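Virtual queues and the 26-minute window

Palomino switched its two biggest coasters to a virtual queue in January, and I have now used it on four visits. These are my notes on how it behaves, mainly for people who hold a season pass and can choose when they go.

The system opens at 9:00 in the morning, an hour before the gates. You join from the park app, pick one ride, and get a group number. Kumance, the older wooden coaster, calls groups of 40. Nodden, the launched one, calls smaller groups and calls them more often. Once your group comes up you have 26 minutes to reach the entrance and scan. Miss it and the pass is void. There is no grace period, and the staff at the entrance can't override the scanner.

The window is enough if you are anywhere in the front half of the park. It is tight from Ginarard, the water area at the back, where the only direct path is the footbridge. That bridge closes before the afternoon parade and stays closed until the last float has cleared. I lost a Nodden pass that way on my second visit. The long way around passes the carousel and both food courts, and with a crowd on it I would not count on making it.
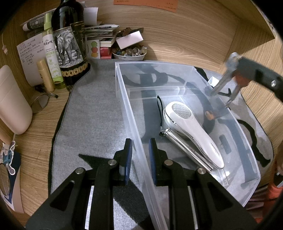 One reader wrote in after my last post that the bridge matters less than the order you book in. Take Kumance first, the message said, ride it before eleven, and the app lets you join Nodden the moment you scan, when the group numbers are still low. I tried it on a Friday and it worked as described. My Nodden group was called before lunch, and the parade never came into it.

The weak point is downtime. When a ride stops, the app freezes the group count but leaves the clock running for groups already called. Those passes are supposed to convert to an anytime return. Mine converted once and expired once. The second time, guest services reissued it after I showed them the confirmation number, which ended in 3046. Take a screenshot of that screen when you join, as it disappears once the pass expires.

Capacity is the other limit. Each ride releases up to 900 places in the morning and a second batch at 1:00. On weekdays outside school breaks, the morning batch lasted until I was through the gate. I have not tested a summer Saturday and don't plan to.

Single rider lines are still open on both coasters and need no booking.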